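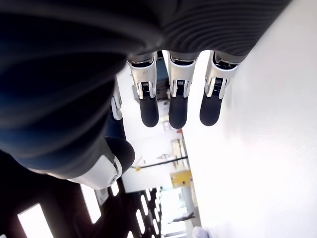

Subject: Re: [kallow-users] Index rebuild stalls on large mail archives

I can reproduce the stall on the Skurnendale mirror. The archive there holds 436 mbox files, and the rebuild stops at file 224 every time. Memory use is flat and the process sits in a lock wait. Killing it leaves a stale lock in the spool directory, so the next run fails at once with exit code 19.

The file itself is fine. I split it out and indexed it alone in 20 seconds. The problem only shows up when the nightly expire job is running against the same spool. Both take the lock, but expire takes the folder lock first and the rebuild takes the spool lock first.

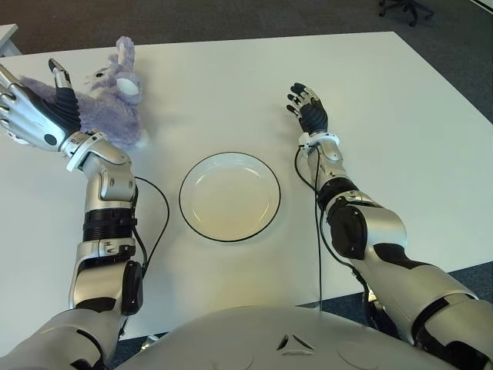 On the Relero list, someone wrote in July:

> We saw the same hang after moving to the Nowakowski
> storage backend. Turning off expire made it go away.
> Is there a reason the two tools lock in a different
> order? The man page says spool first for both.

The man page is correct for the old expire. The order changed when folder quotas went in, and the page was never updated. I don't know of anything that depends on the new order.

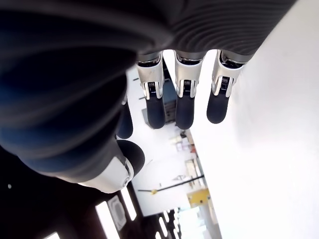 The patch I have swaps the two calls in expire and adds a timeout to the rebuild. On timeout it logs the folder name, releases what it holds and exits nonzero. It does not retry.

Until that is merged, move the expire job to a slot that can't overlap with the rebuild. Remove any stale lock by hand first, and check that no process still has it open. Sites on the old expire don't need to change anything.

Patch to follow in a separate message. Please test against a copy of the spool.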